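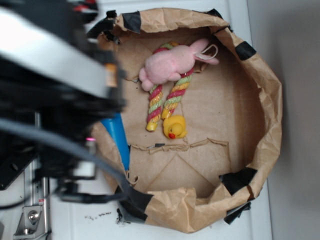 Paper Bowls Digest, Vol. 11, Issue 4

**From:** Li-hua Choi
**Subject:** Re: Big kraft bowl for the toy shelf

Babar, yes, please make one! I'm so glad you asked, as I've been wanting to talk about this bowl all week and my family has heard enough.

On October's list, Babar Minhas wrote:

> I've got most of a roll of kraft paper left over from moving and a small kid with toys in every corner. I tried rolling the rim like Ming-te showed us with the little Bivby bowls, but at a bigger size it keeps springing open. Do you glue it? Wet it first? And is paper really strong enough for toys, or am I kidding myself?
>
> – Babar

No glue at all on mine. The rim is rolled outward and folded over, and then I put black tape over it at intervals. I know black on brown isn't what everyone would pick (Nuwan likes a tape that disappears), but I love how it looks, like big stitches. And please don't smooth out the wrinkles. Paper that has been properly crumpled bends where you ask it to, and all those little pleats around the edge are my favorite part.

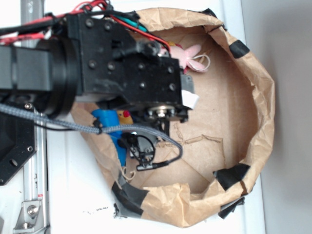
*The taped rim, with pink plush and yellow duck inside.*

As for size, I cut a circle 900 mm across for this one. My first try was 600 and it was a sweet little thing, but the bunny took up the whole bowl and the duck had to live on the windowsill. If you have the width on your roll, Man-lok says go to 1,000 and roll the rim twice. I haven't tried that yet and I'm dying to know how it holds!

Here's how I'd do it:

1. Cut your circle, then crumple the whole sheet into a ball and open it up again. Do this three or four times, until it feels more like cloth.
2. Set it over an upturned mixing bowl and press the sides down with your palms. Mine is the old Mollis one, but anything wide and shallow works.
3. Turn it over and roll the rim outward a bit at a time – don't try to do the whole circle in one go. For the toys, soft and light is the way to go. The twisted rope is the best thing in there by a mile, all yellow and green and pink with bits of tinsel in the twist,
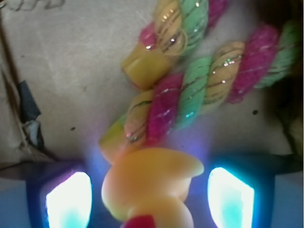

and it's easy to grab out of a wide bowl, so leave the sides low if little hands will be digging around. Wooden blocks I'd keep in a real box.

4. Tape the rim wherever it wants to open. Press each piece down over the fold and onto the side below it.

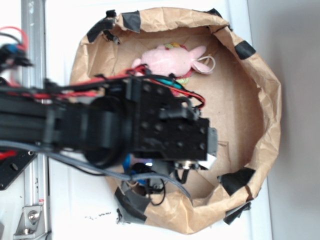
5. Leave it alone overnight before you fill it. If a spot has popped up by morning, add another piece of tape and carry on.

Send pictures when you've made yours, Babar, wobbly or not! And if anybody has tried this with the heavier Hestel paper, I'd love to hear whether it will crumple at all.

Li-hua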